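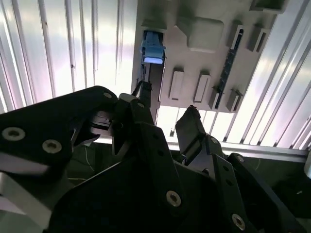

Dorothy Rowbotham asked under the previous part of this guide whether a connector that clicks can be taken as fully seated. It can't. A click tells you that one latch has passed its catch. On a two-latch housing the other side may still be riding on the lip of the recess, and on a friction-fit plug there is no latch to hear. The procedure below covers seating, checking and removing cable connectors on a flat panel where the sockets are recessed and the panel is mounted overhead, face down.

Before you start

Switch off the supply and disconnect it. Wait for any indicator lights on the boards to go out. Wear a grounded wrist strap if there is an exposed circuit board on the same panel, even if you don't plan to touch it.

Working overhead changes two things. The cable hangs from the plug, so its weight pulls in the removal direction the whole time. Light also comes from the wrong side, and the inside of a socket is usually in shadow. Set a lamp low and off to one side. A lamp pointed straight up washes out the lower face of a light-colored plug and makes the gap around it hard to see.

Identify the socket

Check the label on the cable against the wiring sheet, then check the shape of the housing against the recess. Don't go by color. Two suppliers can use the same blue for different pin counts. On the Verschueren test panels we use for training, neighboring sockets look alike from arm's length and differ by one key slot.

Seating the plug

1. Hold the plug by its housing, one finger on each long side. Do not hold it by the cable.

2. Bring it up until it touches the mouth of the recess. Stop there.

3. Line up the key. If the panel is tilted, tilt the plug to match. The insertion direction is square to the panel face, and on an angled panel that is not straight up.

4. Press with slow, even force. Resistance should rise, peak and drop. If it rises and stays high, back out and look at the pins.

5. Keep light pressure on for 3 seconds after the plug stops moving, then let go.

Checking

Look along the panel face from two directions at right angles. The gap between housing and recess should be the same on all sides. A wedge-shaped gap means one side is high – press on that side only.

Next, pull gently on the housing. A latched plug moves a little and stops. Leave enough slack in the cable for a loose curve, and tie it to the nearest support so that the tie carries the weight.

Removal

Support the cable with your free hand. Release the latch, if there is one, and draw the housing out square to the panel. Rocking it from side to side spreads the contacts – a small movement is tolerable on a friction fit, but not on a keyed housing.

Wear

Log each mating cycle. We retire training cables at 200 cycles. Sandro Monti found one at 323 in September, and its housing no longer held under a light pull.

Last revised Oct 18, 2022. Corrections to Halima Ekwueme.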